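Course handout 6: Notes on the site visit to Prindari, garment handling group

Distributed 11/11/19. Read before the discussion session. Section numbers follow the visit schedule, except that the safety talk has been left out because the full text is already on the course page.

6.1 Purpose of the visit

The earlier handouts treated grasping as a problem with rigid parts: known geometry, known friction, a finite list of contact points. Cloth breaks most of those assumptions. The Prindari open day was chosen because the group there works only on garments and bedding, and because visitors are allowed to handle the equipment. Students who missed the visit can complete Assignment 6 from these notes alone, although question 4 will take longer.

6.2 The demonstration as run

The hosts ran three stations. Station A was a short talk on cloth models. Station B was playback on a fixed arm, with no visitor contact. Station C was hand-held demonstration, in which people work directly with gripper tools and the motion is recorded for later training. Most of the time went to Station C, and most of these notes concern it.

At Station C the operators do not wear gloves fitted with sensors, and they do not drive a remote arm. Each holds a tool that ends in two fingers. Squeezing the handle closes the fingers. A camera on the tool looks out past the fingertips, so the recorded view is close to the view a robot would have if the same fingers were mounted on its wrist. The lens is very wide. Straight edges bend strongly toward the rim of the picture, and this must be kept in mind when estimating distance by eye from a recording.

The stated target for the session was 40 usable recordings of a single task, flattening and folding a short-sleeved shirt on a soft surface. Abrehet Chala, who led the station, gave the acceptance rule as follows: a recording counts if the garment is never touched by a bare hand between the start and stop marks and if both fingertips of the recording tool can be seen at every grasp.

6.3 Why a soft surface

A table is easier. The fingers can slide along it, the cloth stays where it is put, and the height of the work is constant. On bedding, none of this holds:

The surface gives way under the fingertips, so contact with the support says little about height.
The top layer of the bedding can be pinched together with the garment.
Creases in the support show through as creases in the garment, and from a camera alone the two are hard to separate.
Friction between cloth and cloth is high, and pulling one corner tends to move the support as well.

The second point was the most common cause of rejected attempts among visitors. The usual correction is to approach at a shallow angle, close the fingers partway, lift a small amount, and look before closing fully. The operators called this the half pinch. It costs time, but it leaves a recording in which the decision can be seen, and that is useful for training.

6.4 Terms used on site

Anchor grasp. A grasp that holds one part of the garment still or under tension while another part is moved. The anchor may be made by a second tool.

Working grasp. The grasp that does the moving.

Gather. Cloth drawn together between the fingers in more than one layer. A gather at the hem is strong and rarely slips, but the hem cannot be laid straight until it is released and taken again.

Edge grasp. One layer, or two layers lying flat, held close to the edge. Weaker than a gather. Needed for the final fold.

Regrasp. Release followed by a new grasp of the same region. A recording with many regrasps is accepted, but it is tagged so that it can be weighted separately.

6.5 Two-tool work

A single gripper can fold a shirt if the support provides enough friction to act as the anchor. On a bed this friction is uneven. With two tools, tension can be applied across the garment and the wrinkles between the two grasps are reduced. Wrinkles lying along the line of tension remain, and may get deeper. For this reason the operators change the pulling direction at least once before folding.

Where the two tools are held by different people, timing becomes part of the task. The group uses a spoken count at the start only. After that each person watches the cloth. Charoen Tanasarn noted that counting throughout gave cleaner timing but slower motion, with stops that later appeared in the learned behavior as pauses with no purpose.

For the analysis in Assignment 6, treat the garment as a sheet with two fixed regions and ignore sleeve thickness. Ignore gravity except where a part of the sheet is lifted clear of the support. State any other simplification you make.

6.6 Recording procedure

Place the garment. Starting positions should vary in angle and in degree of crumpling.
Check the lens and the storage space.
Start mark. Hold both tools open and still for 3 seconds.
Perform the task.
Stop mark. Open the fingers, withdraw, hold still.
Note the outcome as complete, partial, or abandoned. Do not delete abandoned attempts.

The background is deliberately left alone. Household items, cables and packing material near the work area are not cleared away between recordings, provided that the floor where people stand is safe. Removing them would give a cleaner picture and a policy that depends on a clean picture.

The session produced 54 recordings, of which the target number was accepted. The difference includes attempts by visitors and should not be read as the failure rate of the trained operators.

6.7 What the recording does and does not contain

Contained: the view past the fingertips, the opening of the fingers over time, and the path of the tool as estimated afterward from the video.

Not contained: grip force, tension in the cloth, and anything behind the lens. Tension has to be inferred from shape. A corner drawn out straight suggests tension. A fold hanging between two grasps suggests its absence. Neither gives a value. Several students asked whether force sensing should be added. The answer at Station A was that it had been tried in June on an earlier finger design, called Weldu, and removed because the wiring stiffened the fingers and changed the way people pinched.

6.8 Comparison with the Drotstead visit

Students who took the first part of the course will remember the Drotstead line, where bags were picked by suction and 200 cycles ran without a stop. The comparison is instructive only up to a point. At Drotstead the object arrived in a known position and the outcome was binary. A folded shirt has degrees of acceptability, and the group at Prindari still scores folds by human judgment on a short scale. Question 3 asks you to propose a measurable score. Area covered after folding is the obvious candidate, and is not sufficient by itself: a shirt rolled into a ball does well on it.

6.9 Assignment 6

1. Sketch a shirt with one anchor grasp and one working grasp. Mark the regions where wrinkles will be reduced and where they will not.
2. Explain how a hem gather limits the next step, and give the shortest sequence of grasps that corrects it.
3. Propose a score for fold quality that can be computed from one overhead picture. Give one case in which it fails.
4. Estimate how the half pinch would appear in the record of finger opening over time. A labeled curve is enough.

Submit through the course page. Remurmont students submit to their own section.

6.10 Station C, working grasp at the hem of a blue T-shirt, second tool holding a corner 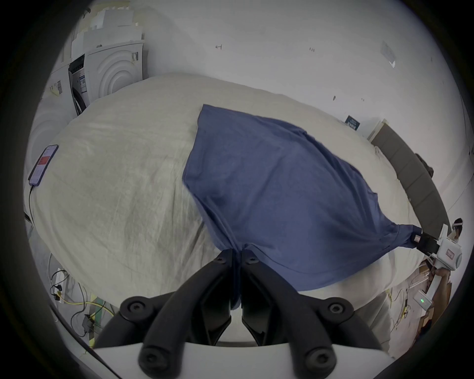 Charoen Tanasarn: One correction to 6.4. We do not tag a recording for regrasps alone. The tag goes on when the second grasp lands on the same region within the hold time of the first, so releasing a gathered hem and taking it again farther along the edge would pass untagged. Anyone who has already answered question 2 using the definition in the handout should be marked on that definition.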